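Pitthorpe Residents' Association
Minutes of the November meeting, held in the ground floor room at Carrasco House, 7.15 pm

In the chair: Eleni Đorđević
Minutes: Ignacio Valdebenito
Apologies were received from the residents of the end flats and from the managing agents, Resotov.

1. Minutes of the last meeting
Agreed as a true record, with one change. Under "Bins", the word "weekly" should read "fortnightly".

2. Matters arising
The side gate has been rehung and now closes on the latch. The light over the bike store is still out. Resotov were told in writing and have replied that the fitting is on order. Ignacio to ask for a delivery date.
The request for a second post box was turned down by the landlord. Eleni has kept the letter if anyone would like to read it.

3. Heating and hot water
Several residents reported that radiators on the upper floors stay cold until mid-morning. Those on the ground floor said theirs were too hot and that they had been opening windows. It was felt that the system needs balancing and that this should be done before the worst of the winter. Eleni had spoken to the heating firm, Jedis, who will do the work over 2 visits. Residents must be at home, or leave a key with a neighbour, for both.
A question was asked about whether the cost would go on the service charge. Resotov say it is covered by the existing contract. The meeting asked to have this confirmed in writing.
Action: Eleni to get written confirmation from Resotov and put the visit times on the noticeboard.

4. Parking
There was a long discussion. Cars belonging to people visiting the shops are still being left in the residents' bays, mainly in the late afternoon. A barrier was suggested, but most of those present were against it on grounds of cost and because delivery vans would not be able to turn. Painted bay numbers had more support. One resident asked that the bay nearest the ramp be kept free for carers, and this was agreed without a vote.
Action: Ignacio to get a price for painting the numbers.

5. Money
The balance of the shared fund is £1,055. The only spending since the last meeting was £140 on the garden, made up of compost, bulbs and a new hose. Receipts are in the folder. It was agreed not to raise the yearly subscription. Residents who have not yet paid were asked to do so before the next meeting.

6. Garden
The bulbs are in along the front wall. The bed by the bike store has been left bare for now, as the roots of the old hedge are still in the ground and need digging out. A working morning will be held once the weather allows. People are asked to bring their own gloves and, if they have one, a mattock.
The water butt is leaking at the tap. It was agreed to try a new washer first.
Complaints had been made about cats using the raised beds. Netting will be tried.

7. Shared kitchen
The worktop beside the sink has lifted at the join and cannot be repaired again. The meeting looked at what might replace it. Laminate would be the cheapest and would match the cupboards. Wood was preferred by most people in the room, although it was pointed out that it would need oiling and that someone would have to remember to do it. Maple was liked for its colour, the kitchen being dark for most of the day. Steel was mentioned and not taken further.
It was agreed to ask for prices for both laminate and maple, cut to the same size, with the old worktop taken away.
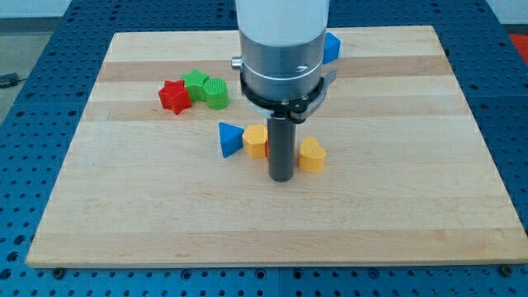 Maple board with pale and slightly darker strips.

The kettle has been replaced. The cupboard on the left is to be cleared of anything without a name on it by the end of the month. The rota for cleaning the fridge has lapsed and a new one has been pinned up inside the door.
Action: Ignacio to ask for worktop prices. All residents to check the cupboard.

8. Noise
A reminder that drilling and hammering should stop by 6 pm. The washing machine on the first floor landing is not to be run overnight. The resident concerned was present and agreed to this.

9. Any other business
A parcel for a former resident has been in the hallway since the summer. It will be returned to the sender.
The spare key to the meter cupboard is missing. Anyone who has it should put it through Eleni's letterbox.
There are 4 folding chairs available to borrow from the ground floor room. Please sign for them in the book.

The meeting closed at 8.50 pm. The next one will be held in the same room, with the time to be put on the noticeboard.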